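About Flokska

Flokska packs small goods for other companies. A customer sends us the parts of a product in bulk, and we turn them into finished sets, count them, check them and ship them to stores or straight to the buyer. Most of what goes through our hands fits in a coat pocket: caps, small containers, key rings, cases, cards, sample bottles. We work out of one building on the Destoscombe road, with the packing floor and the warehouse on the ground level and the offices upstairs.

The company was started by Orathai Thongdee and Kamol Boonchu, who had both worked in contract packing and thought there was room for a shop that would take short runs. Their first order was for 300 travel kits. The smallest order we accept is still 300 sets, and many of our customers have stayed with us from their first product.

How we came to automation

Short runs are hard to automate. A large packing line can be set up once and left to do the same job all year. Our jobs change every few days, and a machine that takes a week to set up is no use for an order that takes two days to pack. For a long time our answer was hands, and plenty of them. That worked, but it was hard on people. Closing caps and splitting rings for a full shift leads to sore thumbs and wrists, and our own records showed it. In one year we logged 151 complaints of hand or wrist pain on a packing floor with few other safety problems.

Hyun-seo Ryu joined us as process engineer to work on that. She began with the tasks that people asked to be moved off most often. The first automation cell was built in the old label room under a project we call Binavano, and the cell work has kept the name.

A Binavano cell has two arms on a shared rail and a small table between them. The arms are light, the grippers can be changed, and the table can be cleared and laid out again for another product in a morning. Having two arms matters in our trade, where so many tasks need one hand to hold and the other to turn, pull or place.

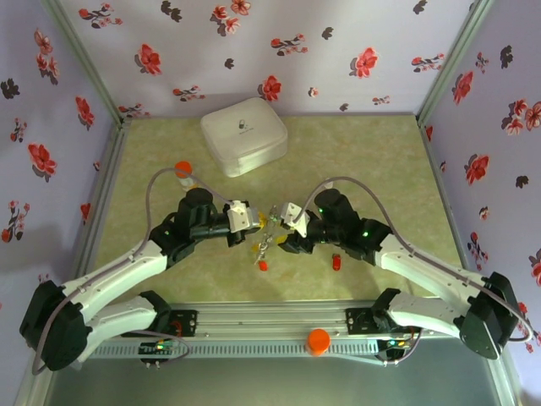

Two-arm work with small parts in a Binavano cell.

The cells are still learning most of their jobs. We try out new items on them before we quote any automated work to a customer, and some items go back to the hand benches after a trial. Thin, shiny or tangled things take the longest. Soft fingers have been better for us than hard ones on anything with a printed surface, and we change them when the edges wear.

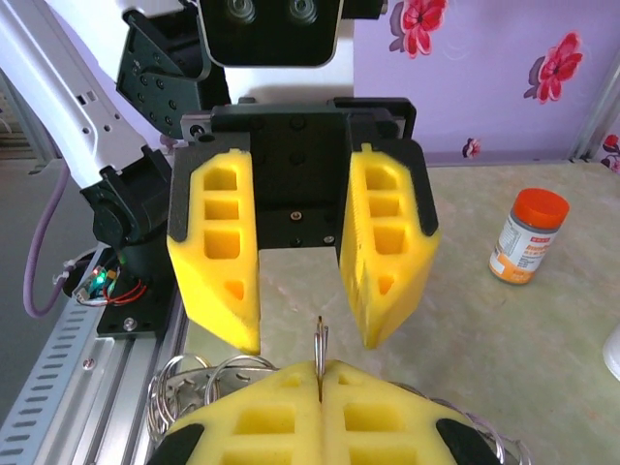 Fongchan Boonyarit keeps the trial log for the cells. She packed by hand at Flokska before she moved over, and she decides which items are ready to be tried and in what order. Her log has 1,161 entries so far. Each one gives the item, the grippers used, the outcome and a line or two in her own words. When a customer asks if we can automate a part of their order, the log is where we look first.

What has changed for our people

We are asked about this by job applicants, by customers and by the families of people who work here, so we would like to set it out plainly.

No one has lost a job at Flokska to a cell. When we started Binavano, the owners put in writing that hours taken over by a machine would be offered as other work in the same building at the same pay. That promise is posted by the time clock and it still applies.

The work itself has changed. There are fewer hours of closing and sorting and more of setup, inspection and clearing jams. A cell operator looks after the layout of the table, loads the parts, watches the first sets closely and stops the cell when something is off. Some people like this better. Others prefer the hand benches, where the talk is better and the day goes faster, and they have stayed there. We rotate anyone who wants to rotate, and bench workers change tasks every two hours.

Pay has changed too. Operators who finish our training move up a grade. The training takes 15 shifts, all of them paid, and it is open to any packer who has been here six months. Panya Duangkaew runs it. He teaches with real orders as far as he can, and every trainee spends the last two shifts running a cell with him standing by.

Not everything went well. The first cell was noisy and stood too near the benches, and people told us so. We moved it. We also set the early targets too high, which meant operators were hurrying to make up for a slow machine. Targets are now set after the trial period and the operators have a say in them. The floor meeting is on Tuesday at 2:30 p.m., between shifts, and the cells are always on the agenda.

Who we work with

Our customers are mainly makers of personal care items, supplements, stationery and small gifts. Makowska, which sells refill sets by mail, has been with us the longest and lets us use its packaging for trials.

Visiting and working here

Customers are welcome to see their orders being packed. Please arrange it with the office a few days ahead and wear closed shoes. Openings for packers and cell operators are listed on our jobs page, and no experience with machines is needed for either. Applicants are shown the benches and the cells before they decide.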